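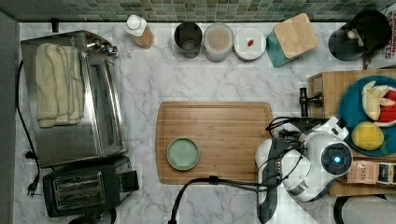
*A kitchen worktop with a toaster, a toaster oven, a wooden chopping board and a plate of toy fruit.*

# What Lives on a Kitchen Worktop?

Have you ever stopped in the middle of the kitchen, perhaps while you were waiting for your toast, and had a really good look at the worktop? Most of us put our cups down on it and wander off again. But a worktop is one of the busiest places in any home, and nearly everything on it has a story to tell about heat, or air, or where things come from. So let's take our time and have a nosy along it together!

## Two ways to make toast

We'll start with the toaster, because toast is a very good place to start anything. When you push the lever down, the bread sinks into its slot and electricity begins to flow through some thin wires hidden inside. These wires don't let the electricity through very easily, and as it squeezes along they get hotter and hotter until they glow orange. The heat dries out the outside of the bread and turns it brown, and that browning is what gives toast its lovely smell.

A toaster oven does a similar job in a different way. It's like a little oven with a door on the front, and the food lies flat on a shelf. That means you can put cheese on top of your bread without it sliding off and making a terrible mess, which is what would happen in an ordinary toaster (please don't try it – melted cheese is very hard to get out of those slots!).

Both of them get very hot on the outside as well as the inside, so there are two rules that every cook needs to learn, even the grown-up ones. Always have an adult with you, and never, ever poke anything into a toaster, even if your crumpet is stuck. Tea towels need to be put somewhere else before an oven or a toaster is switched on, too.

## The board that is really a grass

Now for the chopping board. Lots of boards are made from trees such as beech or oak, but some are made from bamboo, and bamboo isn't a tree at all. It's a kind of giant grass! The stems are hollow, so nobody can simply slice a board out of one. They have to be cut into long thin strips, and then the strips are glued side by side and pressed together very hard. If you look closely at a bamboo board you can often see all the strips lying next to each other like stripes.

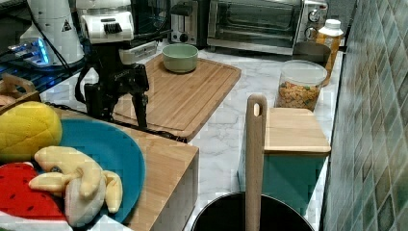 Some boards have a groove running all the way round, and this is a clever thing. When you cut up a juicy tomato or a ripe peach, the juice runs across the board, reaches the groove and stays there, instead of dribbling on to the worktop and down your socks.

## Why do boxes and jars have lids?

Imagine opening a packet of cereal in January and forgetting to close it. After a few days it would taste soft and a bit sad. That's because there is always a little water floating about in the air, far too small to see, and dry foods soak it up. We say the cereal has *gone stale*. A lid keeps the damp air out and the crunch in, and a see-through jar has the extra advantage that you can tell when you're nearly out of breakfast.

## Cool stone and shiny tiles

Put your hand flat on a marble worktop and it feels chilly, even on a warm day. The stone is usually no colder than the rest of the room, but it carries the heat away from your hand quickly, and your skin notices. Real marble began as limestone, deep under the ground, where it was squashed and heated for a very long time. The grey wiggly lines are called veins, and they come from other minerals that were mixed in with the stone. Some worktops are made of something else and only patterned to look like marble, and it can be quite tricky to tell!

The tiles on the wall have a job as well as looking pretty. They're covered with a smooth coating called a glaze, so when the soup goes *splat* it can be wiped away with a damp cloth.

## Something to try

Play kitchens are a splendid way to practise, and toy food never goes off. Find a plate and set out a pretend fruit salad with whatever you've got. A banana, a lemon and a slice of watermelon will do nicely. Then talk about these with a friend or a grown-up:

- Which of your fruits would you have to peel before eating?
- Which one would taste the sourest?
- Which would make the most juice, and would you want a board with a groove for it?

When you've finished, have a wander along your own worktop and draw a map of everything that lives there, with the hot things coloured in red.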